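Skenlow Mill Shop Brings Back Its Children's Quilts

After five years without a single new design for kids, the Pirzada bedding shop in Skenlow has a full children's line on its shelves again, and it's a cheerful one!
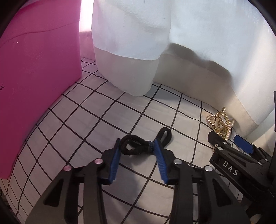
Twelve designs, all drawn in Tolldale

The new range opened to shoppers in May with 12 designs, every one of them drawn by Maham Rajput at her studio in Tolldale. There are foxes asleep in teacups, a night train with yellow windows, a very long green dragon that starts on the pillowcase and finishes at the foot of the bed, and a plain stripe for the child who has moved past all that. Each comes in twin and full, with matching pillowcases, and the twin quilts are light enough for a seven-year-old to drag down the hall.

"I drew the dragon first and then I couldn't stop," Rajput said. "He was supposed to fit on one pillow. My nephew asked where the rest of him was, so I kept going."

The dragon has been the early favorite. Of the 641 sets sold in the opening weeks, more went out the door with him on them than with any other design, and the full size had to be restocked twice.

Softer cotton, better buttons

Owner Amna Pirzada spent most of last year on the cloth. The old children's sets were a stiff cotton blend that parents liked for its toughness and kids complained about. The new ones are brushed cotton on the underside and a smooth percale on top, so you can flip the cover when the weather turns (a lovely touch, and one we'd happily see on grown-up bedding too).

The duvet covers close with big flat buttons along the bottom edge. Inside each corner is a short cloth tie that holds the duvet in place, so it doesn't end up in a lump at one end by morning. Everything goes in a warm wash and can be tumble dried on low.

Sewing is done upstairs from the shop, where Fouzia Yousafzai runs a room of eight machines. Her team finished 2940 pillowcases before opening day, and she says the stripe was harder than the dragon. "If a dragon is a little crooked, he's a dragon," she said. "A crooked stripe, everybody sees."

Quilts made from the leftovers

Offcuts from the range are going to Volkan Şimşekoğlu, who pieces them into crib quilts under the Jitov label. They are sold at the same counter, and no two match. We saw one with three fox tails and half a train, and it was wonderful.

Coming in the fall

Rajput is already at work on a second group of prints, with whales and a vegetable garden both in the sketchbook. Pirzada would like a bunk bed size as well, cut narrower so it tucks in without a fight. Shoppers have been asking for curtains to go with the night train, and she hasn't said no.

Sepehr Arabzadeh, who manages the shop floor, is keeping a notebook by the register for requests. So far it includes trucks, owls, more trucks, and a dragon for adults in king size. The shop opens at 10 a.m., and fabric swatches are free to take home.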